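Review: the Catham Hymn Projector, second edition

Reviewed by Vinh Phùng

We bought the Catham software to replace an overhead projector and a box of acetates. The congregation is small, 50 on a good morning, and the person at the desk changes each week, so my main test was how much training it needs.

Installation took under an hour on an old laptop. The supplied library holds 271 hymns, searchable by first line, tune name or metre. Search by first line is quick. Search by metre is less reliable: it treats 8.7.8.7 and 8.7.8.7 D as the same thing, and the organist has to check each result by hand.

Our own book is a 1964 printing, and several of its texts differ from the Catham versions. Verses can be edited and saved as a local copy. The original stays in the library, and both then appear in search under the same title. I add our initials to the local one.

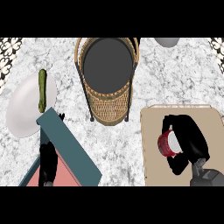 Cucumber on an oval plate, marble worktop.

Scripture readings are handled separately. You paste the passage in and the program splits it into slides, usually at a full stop. Verse numbers come through as plain figures and have to be raised one at a time. Psalms set for responsive reading need more work - the bold lines are lost on import.

Yaa Akolgo ran the evening service with it after one short practice and missed 2 slides, both in a long psalm.

The licence covers the software only. Copyright reporting for newer songs is left to the church. Updates are free until the next edition, due in April.

Rating: 4 out of 5 for hymns, 2 out of 5 for readings.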